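Gumden open day clips – read me first

Hello, and thanks for downloading this. I put the folder together after the Saturday open day at Gumden, where Tosora let visitors have a go at teaching a robot to tidy shop shelves. I was on the shelf stand for most of the day, so these notes are mine and so are any spelling mistakes.

What's in the folder

There are 60 short clips, each with a plain text file of the same name. The text file says which task was being tried and whether the visitor was happy for us to share it (if they weren't, the clip isn't here). Nothing has been trimmed apart from the chatter at the start, and I took the sound off everything.

The tasks were simple ones: pick a box off the bottom shelf, put it back, turn it so the label faces out, or slide it along to make room. That's 4 tasks, and each visitor got 15 minutes to try as many as they fancied. Most people wanted to do the turning one over and over, which is why there's so much of it!
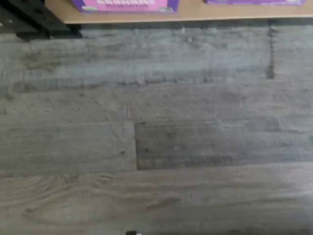 Low shelves are harder than they sound. When you're standing up you can't judge how far back a box is, and people kept reaching short on their first go. The Živković lab lent us two sets of hand controls, a big one and a small one, and the small set was far kinder to children. I've marked which set was used in the text files, as "big" or "small".

The labels

I wrote them with Itum, a little tagging tool that I like very much even though it loses your place if you close the window. Start and end times are to the nearest second. If a visitor gave up halfway I put "stopped" and left the clip in, as I think those are worth having.

Things to know before you use it

Clips vary in sharpness, and small print on packaging often can't be read, so please don't rely on it for reading labels. The light changes after lunch too – we had the big doors open by then.

The folder names still say March in a couple of places. I'll fix that when I upload the next batch, along with a spare copy of the sign-up sheet with the names taken off.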